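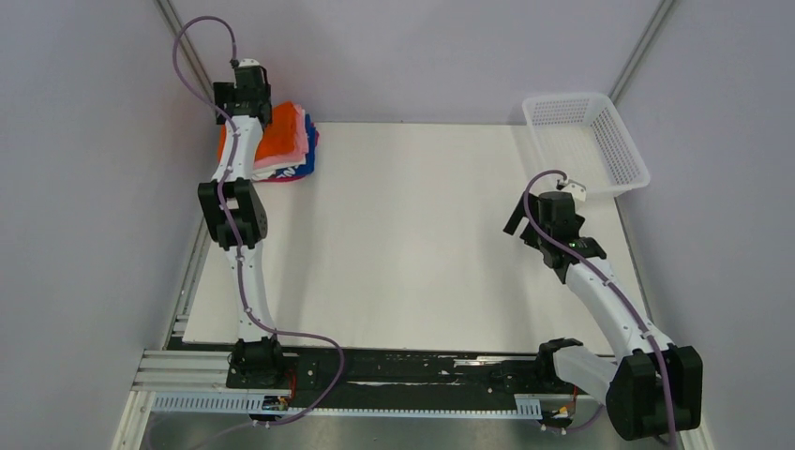
Le linge, chapitre deux : la pile et le panier

La semaine dernière, la galerie s'arrêtait au placard de l'entrée, et plusieurs d'entre vous ont écrit pour demander la suite. La suite, c'est le textile. Les petites pièces, surtout, celles qui ne sont ni des draps ni des chemises et qui finissent toujours en boule derrière autre chose. Je les plie depuis que j'ai un tiroir à moi, avec des résultats que ma mère qualifiait de « géographiques ».

Cette fois, les deux coins du fond.

La pile, à gauche. Orange sur le dessus, du rose pâle et du blanc ensuite, le bleu tout en bas. Le bleu porte des marques blanches le long de la tranche, et c'est le seul que je retrouve à coup sûr. Marina Gavalas, qui range par couleur et me le fait savoir, mettrait l'orange ailleurs. L'orange reste.

Le panier, à droite. Plastique blanc ajouré, rectangulaire, vide. Profitez-en, un panier vide est un état passager. Les petits trous laissent passer l'air et, chez moi, tout ce qui dépasse : franges, étiquettes, une chaussette une fois, par la pointe.

Le plan de travail. Blanc et plat, je ne demande rien d'autre à une surface de pliage. J'ai longtemps plié sur le lit, ce qui revient à plier sur une vague. Sur du dur, les bords se voient, les défauts aussi.

Les murs. Gris tirant sur la lavande. Yaa Akpalu dit mauve, et nous en resterons là. C'est une teinte reposante, à condition de ne pas la comparer au rose de la pile – l'un des deux a toujours l'air d'avoir mal déteint.

Quelques notes pour ceux qui plient à la maison

Je plie en deux, puis encore en deux, et je pose le pli vers l'avant. La méthode en trois, que Marina enseigne le jeudi à l'atelier Hosness, donne de plus belles tranches. Elle demande aussi une patience que je réserve aux formulaires.

Une pile tient bien jusqu'à 13 pièces. À la quatorzième, elle penche, et on se met à lui parler.

Pour les torchons, coupez à 60 cm de côté si vous les cousez vous-même. Le carré pardonne beaucoup, le rectangle se souvient de tout.

Le repassage fera l'objet d'une galerie à part, ou d'aucune. J'ai reçu 233 messages à ce sujet, presque tous pour, et je n'ai toujours pas retrouvé la planche.

Prochaine galerie en mars : les tiroirs de la cuisine, dont celui qu'on n'ouvre qu'avec le genou.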